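**Brukulura Touch Association opens entries for expanded October competition**

*For immediate release*

The Brukulura Touch Association will run its spring competition over 10 weeks from October, with a new mixed division and a second night of games at Rurkar Reserve.

Up to 84 teams can be placed across the men's, women's, mixed and junior divisions. Last season the draw was capped at 64, and several late entries were turned away. The extra places come from the use of two more fields at the northern end of the reserve, which were re-turfed over winter and have now been cleared for play.

Association president Ülle Priedītis said the mixed division had been the most common request from players.

"We had 357 registered players fill in the end-of-season survey, and mixed came up again and again," Priedītis said. "A lot of them already play together socially. They wanted a proper draw, proper referees and a final at the end of it."

Mixed teams must have at least three women on the field at all times. Squads are limited to 14 in every division, and a player may register with one team per division. Anyone who wants to play in both mixed and a single-gender division can do so, but the association can't promise that games won't clash.

Junior games will start at 5.15 pm and senior games at 6.30 pm. Each match will be two halves of 20 minutes with a short break. Finals will be played under lights on the main field, with the Kļaviņa Shield going to the winner of the mixed division in its first year.

There are two changes to the local playing conditions. Teams that are not ready to start five minutes after the scheduled time will forfeit — the previous allowance was 10 minutes. Captains must also hand in a signed team sheet before the first tap, and players not on the sheet will not be allowed on the field.

Referees are still needed, mainly for the junior games. The association will pay the course fee for anyone aged 15 or over who commits to a full season. The next course will be held at the Belonden clubrooms, and new referees will be paired with an experienced one for their first three matches.

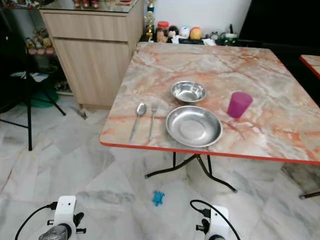
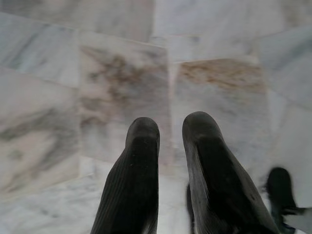
Team nominations are made through the association's website and must include the name and phone number of a captain or manager. Fees are due before round one. Teams that played last season keep first right to their place until nominations close, after which any spots left will be offered to new teams in the order they applied.

Individual players without a team can add their names to the players' list, and captains looking for numbers will be given their details.

The draw for the first three rounds will be sent to captains a week before the season starts.

**Media contact:** Ülle Priedītis, president, Brukulura Touch Association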